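the lane, again

September 25, 2019

Quick one, I have bread in the oven and 12 minutes on the timer.

So I've started walking in the mornings. Not jogging, my knee said no to that back in May. Just walking. Out the door, down the hill past the Oltmanns place, along the concrete lane and back before work. I bought a cheap step counter and then lost it, so no numbers. Waltraud Kohlhase next door says it's 800 meters to the end of the lane. Her nephew says less. They can fight it out.

Anyway the lane. I must have driven down it a thousand times and never looked at it. On foot you look at it, mostly because you're trying not to trip. It's narrow, block wall and buildings down one side, grass and the old stone wall and trees down the other. And cracks. I'm getting weirdly fond of the cracks.

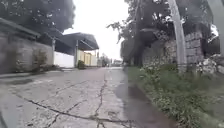 The lane, looking straight down it. Big crack at the front, the fainter one farther up.

The big one is my favorite. It branches like a river on a map, and then goes off into hairlines. I call it the Lollik, after the creek where we used to swim as kids, which also went all over the place and never got deep enough. Told Malte Brandes this and he just looked at me. He wants it filled. He's written to the town twice and got one letter back, reference number 419, saying it's on a list. What list. He's got the letter on his fridge.

I get it, he has the little trailer and it bangs. And I wouldn't mind if somebody did something about the grass side, where there's a dark wet strip along the edge. Wrong shoes for that. I wore the canvas ones the first week and had soggy socks until lunch – lesson learned, old hiking boots now, ugly but fine.

Things I like so far: the big tree over the block wall, so much shade. The curved metal roof on its two skinny posts. A shrub growing up against the blocks that I swear is getting taller, though I may be making that up. And Lalla, the orange cat, who some mornings comes with me for a bit and then sits down and thats it, she's done. No arguing with her.

Things I don't like: getting up.

Next week I want to try going the other way, up toward Hornia, but there's a dog up there and Waltraud says it's "mostly" friendly. Will report back. Also somebody please tell me what to do with 300 grams of leftover sourdough starter, its taking over the fridge.

Timer. Gotta go.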